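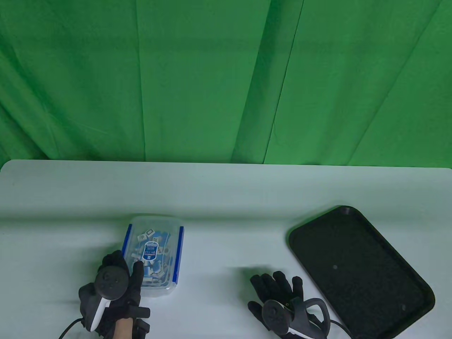 The man who builds Grarel has asked me not to print his name. "My employer thinks I rest in the evenings," he said, and put the kettle on. We met at Flodus, the shared workshop in Horobets where he rents a bench. Grarel is a two-armed robot for the table. Its task is to take mahjong tiles out of a plastic box and lay them in a tray with the faces up.

I asked him first why he chose mahjong.

"My mother plays, and when I was a child it was always me who had to turn the tiles," he said. "But also they are a good object. They are all the same size, they are heavy enough, and they don't roll away. The difficulty is in the pile. When one tile lies on its side between two others, you must push before you can pick. I do this without thinking, and I was not able to write it down as a program. I tried for the whole of December."

After that winter he stopped writing rules and began to record himself. He does the work by hand, with motion controllers tied to the backs of both gloves, and the software keeps the path of each hand. He has made 116 recordings that he considers good. The bad ones he keeps in a separate folder and has never opened again.

"It is slow work, and a little boring, I admit it," he said. "At the beginning I moved too fast, the way I do at home. The arms cannot follow this. Now I move like an old person who looks for his glasses."

The green cloth behind the table came later. At first there were shelves behind it, with other members' paint cans, and every week the cans stood differently. He bought the cloth at the market, and he admits that he has never ironed it.

We spoke a long time about the box. It is the kind with latches on the sides, sold for kitchens, and he likes it for its price. The robot likes it less. Clear walls are hard for the cameras, and one of the arms has hit the rim so often that he lowered its speed there by half.
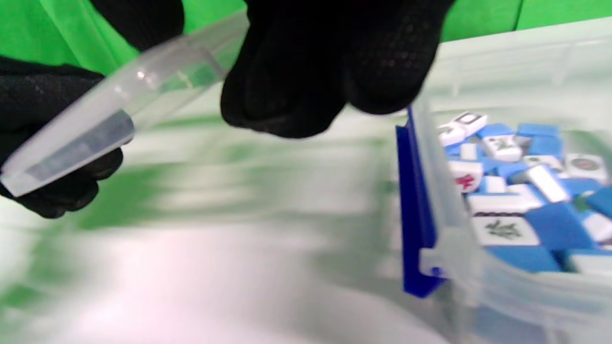 Black gloves at work beside the tile box, with the green dragon face up in the pile.

"People tell me, take a cardboard box, it is easier," he said. "They are right. But my mother's tiles are in a plastic box, so I want that it works with a plastic box."

The arms themselves are printed, except for the joints, which he bought used. He is now on the 3rd version of the fingers. The first was too soft and the second scratched the tiles. For the new pair he glued thin rubber on the inside, and he changes it when it becomes shiny.

How well does Grarel work today? He thought before he answered. "With tiles that lie flat, well. With a full box, it empties the top layer and then it begins to hesitate. It goes down, it comes up, it goes down. I have watched this for 2 hours once, with a sandwich."

The control program is called Fudance, and he wrote most of it on the train. He doesn't want to publish it yet. Some parts have comments in three languages – he would like to clean them first, and he has promised the other members that they can read it before anyone else does.

Before I left, I asked whether his mother has seen the robot. "She has seen a film of it on my phone," he said. "She asked when it will learn to shuffle."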